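From: Rachid Shawky
To: cell-practice list
Subject: Re: Draft 7, section on garment handling

> The draft says the operator must return both arms to home between
> garments. At Lenihan we stopped doing that in January. It costs us
> time on every piece and I can't see what it protects against. Could
> we make it a recommendation and leave it to the site?
>
> Also, the term "engaged" in the grip rule is not defined anywhere.
> Our people read it as "fingers near the cloth".

Two separate points there, so I'll take them in order.

On homing, I'd go part of the way. The rule came over from the Plitulau document, which was written for rigid parts in trays. Soft goods on a padded table are a different case. What I want to keep is a full stop before anyone reaches over the table edge, and homing was only ever a clumsy way of getting that. I'd reword it as "arms stopped and drives inhibited before hands enter the work area" and drop the return to home to a note.

On "engaged", I agree it has to go. I'd replace it with three states: open, closed on fabric, and carrying. Our team kit job at Sirndale is the one I had in mind when I wrote that part – red and white sportswear, grey upholstered table, two arms. 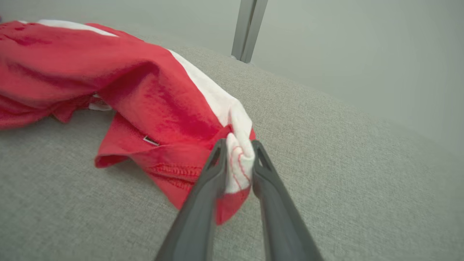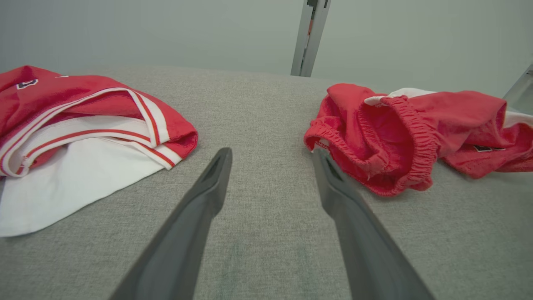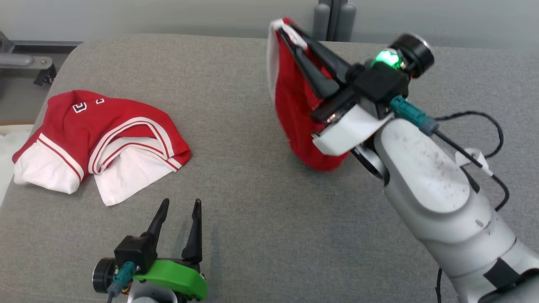

"Carrying" should mean the piece is clear of the table. A sleeve pinched and raised while the rest of the garment lies on the surface is "closed on fabric", and the lower speed limit applies. I know Kestadstead wants a fourth state for a garment held by both arms. I'd sooner cover that with a sentence saying both grippers take the state of the more restricted one.

Other changes I'm proposing for the same section:

4.2 Cables on the arm to be checked at start of shift through the full reach of the wrist, with power off. The current text only asks for a look at the connectors.

4.3 Fingertips to be inspected every 200 cycles for burrs or rough edges. The old figure of 2,000 was for metal parts and is too long for knit fabrics, where one nick will pull a thread.

4.5 Fixed posts and rails behind the table to be entered in the collision model, including any that sit beyond normal reach. We had a near miss on this, report 745, if anyone wants the detail.

4.6 Delete. It repeats 4.1.

I haven't touched the wording on emergency stops. It should stay as it is until the people doing the site risk assessments have had their say.

If you object to the homing change, please reply on the list and quote the clause so I can keep track. Comments on 4.3 would be useful too, especially from anyone running coated fingertips – I have no wear data for those.

Regards,
Rachid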